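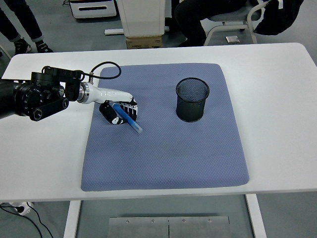
Kivuseck is looking for a part-time desk and stationery assistant at its shared study rooms in Riihimäki. The job is 16 hours a week, mornings only, starting in June.

You will set out the tables before opening: one mat on each, one pencil cup, markers put back where they belong. You will also wipe down mats and tabletops, throw out dried-up pens and keep the stock cupboard in order. We get through 400 markers a year, so ordering is a regular part of the work.

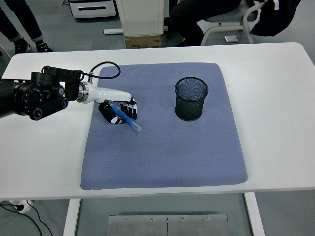
No experience is needed. You should be tidy, on time and able to lift a box of paper. Basic Finnish or English is fine – most of our users speak both.

Pay is monthly, with a travel allowance on top. To apply, send a short letter to Rin Amano at the Kivuseck office. Please say which mornings you can't work.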